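Wax ring or rubber gasket for paper cup seam leak testing?
Moved from: General Packaging

seamline_lp
Posts: 642
We run a small line of single-wall paper cups for cold drinks, sold under the Norent name. Since April the side seam on one size has been weeping near the bottom curl. No drips in the first few minutes. After two hours with colored water there is a dark line up to 5 mm long where the side seam crosses the bottom seam. Same board, same coating weight, same supplier (Rolland). The sealing temperature on the log has not changed.

Before I start turning knobs I want a test that gives the same answer twice. Right now we fill, stand the cup on blotting paper and look. Has anyone here sealed the rim and pulled a light vacuum instead? If so, what did you seal it with?

dgrommet
I would leave the rim alone. The rolled rim is the hardest place on the cup to seal against, and a leak there reads the same as a leak at the bottom. Fill with dyed water plus a drop of surfactant and cut the cup open afterward. The dye tells you which path it took. A pressure number doesn't.

Mireille Picard
Disagree in part. Dye is fine for finding the path, but it is slow and it depends on who is looking. We use a soft rubber gasket, flat, wider than the rim, with the cup upside down on a plate. Wax leaves residue and you can't reuse it. The rim leak dgrommet mentions is easy to check for: run a molded plastic cup of the same diameter first. If that holds, the gasket is good.

One question for seamline_lp. Is the overlap width the same on the left and right blanks of the sheet? We had a similar fault and the die was worn on one side only.

seamline_lp
Posts: 642
Have not measured the overlap by position. The blanks get mixed in the hopper, so I would have to mark them first. Can do that Sunday when the line is down.

The plain colors go through the same former as the printed ones. Yellow is the one with the most complaints, but it is also the one we sell the most of, so I don't read much into that. 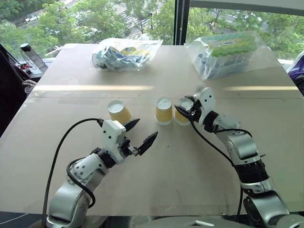 Yellow cups on the table.

dgrommet
I would read something into it. Yellow needs a heavier ink film on most boards if you want it to cover. If the ink runs into the overlap area, the coating on the inside is being asked to bond to ink instead of to board. Check whether the blank has an unprinted strip along the glue edge, and how wide it is.

Ludivine Vidal
The ink theory is easy to test, so test it first. Run 300 unprinted blanks at the same settings, leave them overnight, then do the dye test against the same number of yellow ones. If both weep at the same rate, it is not the ink.

My own guess is moisture in the board. Paper stored by a loading door picks up water, the heater spends its energy driving that off, and the coating never reaches a proper melt. The log won't show it. You are logging the air temperature at the nozzle. The temperature of the board is a different number.

Mireille Picard
Moisture would show up on the whole length of the side seam. He only has it at the bottom crossing.

Ludivine Vidal
Not always. The crossing has the most layers and needs the most heat. It fails first.

Mireille Picard
Fair. I would still measure the overlap before opening the oven settings.

seamline_lp
Posts: 642
Plan for now: mark blanks by position, run the unprinted batch, weigh board samples before and after drying. The unprinted strip on the yellow is 2 mm narrower than on the drawing. Sent that to the printer with a question mark. Also ordered gasket sheet from Matirar in the softest grade they list.

dgrommet
2 mm is a lot on an overlap that size. Post the dye results when you have them, and cut through the crossing at a right angle so the layers are readable.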